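Handout 4: Good practice for hand-held demonstration work with cloth
Course: Automation of Soft Goods Handling
Revised 30 Aug 2024

Read this before your first session in the Skidgate room. The rules apply to anyone who handles garments, hangers or recording gear, and they carry over to the Prustex exercises in October.

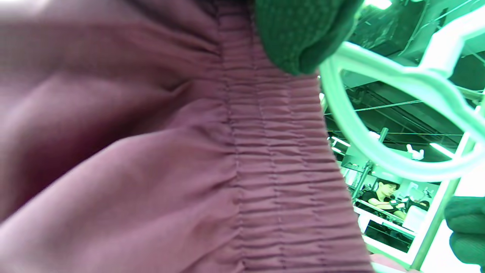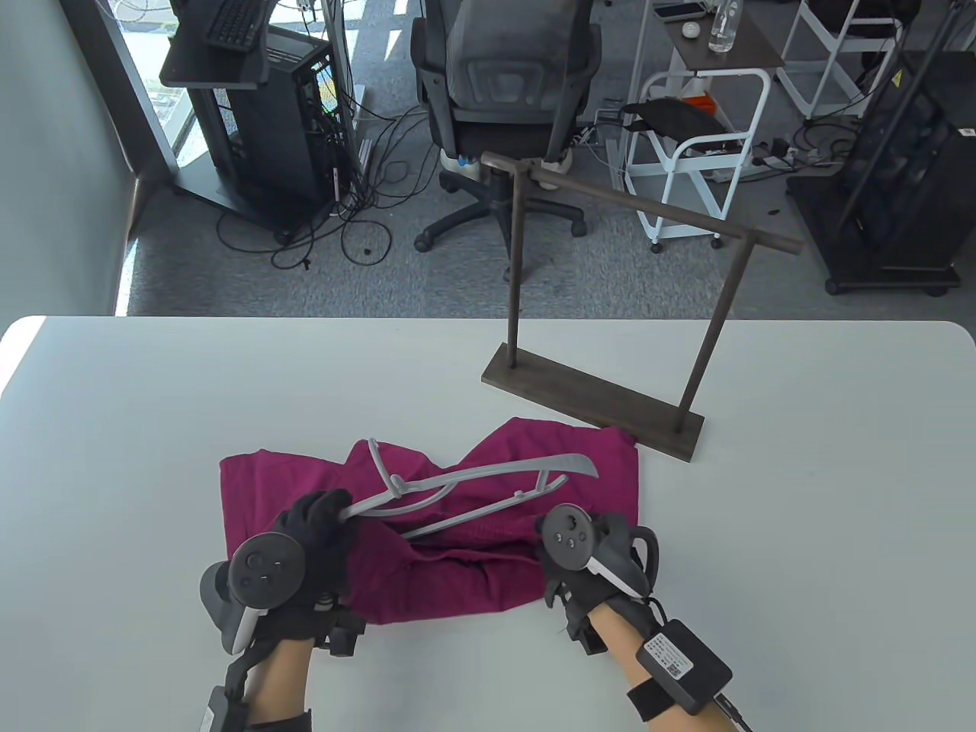
Fig. 4.1 and 4.2. Cloth and hanger work, gloves on.

1. Scope

Cloth has no fixed shape. A rule written for boxes or metal parts will not cover it, so the house rules for rigid parts (Handout 2) apply only where this sheet is silent. The task set for this unit is hanging and unhanging a garment. It has 135 planned runs per group.

2. Gloves and sleeves

Wear the knit gloves issued to you. Both hands, same color, full fingers. Check the fingertips for loose threads before you start. Roll sleeves above any strap on the forearm. Take off rings and watches.

3. Straps and cables

A module on the forearm should be snug but leave room for one finger under the strap. Labels face outward so they can be read without taking the unit off. Lead the cable away from the working hand and off the near side of the table. Cables on the floor are a trip hazard — look before you step back.

4. Handling the garment

Start each run with the cloth in a loose heap. Do not smooth it out first. Grip by an edge or a seam. Shirred or elastic sections stretch under load and spring back when let go, so do not use them as the only grip point. If you lose hold of the garment, let it drop, wait, then pick it up again. A dropped garment is a valid run and stays in the record.

5. Keeping things in view

Work at a steady, ordinary speed. Hangers are thin and often pale, and a hanger held too close to a lens goes out of focus. That is acceptable for a short time. Holding it there for the whole run is not.

6. Records

Use the Itix sheet. Write the run number, the garment code and one of three results: done, partly done, dropped. Last year's set had 1347 entries, and 261 had to be thrown out over a missing garment code. Fill in the line before starting the next run.

7. Stopping

Anyone may call a stop. Hands go flat on the table and stay there until the call is cleared. Sessions are limited to 300 minutes per person per week, counted from the Jin log.

Bring a signed copy of this sheet to the first session.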